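**From the supporters' newsletter, June**

## Fredy Rengifo stays for 2 more seasons

Many members have written to us in the past weeks with the same question, so let us begin with the answer. Fredy Rengifo has signed a new contract with Vemstead and he will wear our shirt for two more seasons. The club confirmed it at 17:00, after a long afternoon in which half of the members' group was refreshing the same page.

For those who joined us only this year, a few words about who he is. Fredy is a left-sided midfielder who came to us from Bamis, where he played in the youth teams and later made 17 appearances for the first team. He was not a famous signing. I remember that the local paper gave him four lines, and one of these four lines had his name spelled wrong. He began on the bench, he came on mostly in the last ten minutes, and I must admit that I was one of the people who complained about him in this same newsletter. I take it back now in writing.

What changed was the away match at Gosselin. Our captain was suspended, the coach had no other left foot in the squad, and Fredy played all 90 minutes for the first time. We lost that evening, but everyone who made the trip talked about him in the bus on the way home. He did not stop running, and he took the corners as if he had always taken them. After this match he was in the starting eleven almost every time, and the goal against Hudasex in spring is still the one that my son shows to visitors on his phone.

The attendance for that Hudasex match was 2,061, the best number of our season. I mention it because some members believed the new ticket prices would keep people at home. For one match, at least, it was not so. We will see in autumn if it stays like this.

### What he said to us

Fredy was kind enough to speak with us by telephone after the signing. He told us that there was another offer, from a club in a higher division, and that he thought about it seriously. He would not say which club it was, and we did not press him. "I am a person who needs time in a place," he said. "Here I know the field, I know the kitman, I know where to buy bread. I did not want to start everything again."

He also spoke about his knee, as this is the second thing that members ask. He had pain in it during the last month of the season and he rested for the final two matches. It was a decision of the medical staff and there was no operation. He will begin preseason training with the others, but in the first week he will do a part of the running on the bicycle.

About his private life he is more quiet, and we respect it. He is married, he moved with his wife to an apartment near the river in winter, and he says that he is the one who cooks on the evening before a home match. The meal is always the same – rice, chicken, and fried plantain – and he has not changed it since the win against Hudasex. After that, his wife is allowed to choose the film.
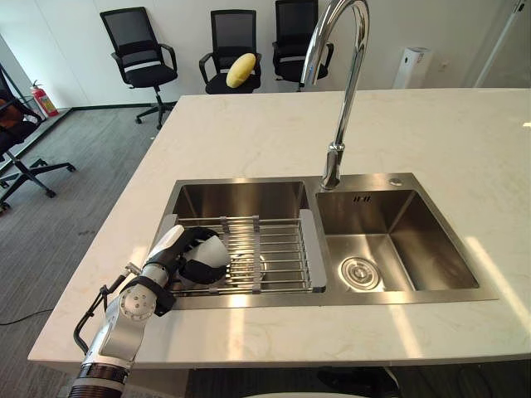 *A double sink and a tall faucet: whoever cooks, someone must wash up.*

### His song

There was a discussion in the members' group about a song for him. The name Rengifo is not easy to put in a melody, and the two proposals that we received both used only "Fredy." The east side has been singing the shorter one since April, so it will probably win without any vote. If you have a third idea, please send it before the first friendly match, with the words typed out. Voice messages are difficult for us, the last one was mostly wind.

Shirts with his name can be ordered at the club shop from next week. Children's sizes will arrive a little later than the adult ones.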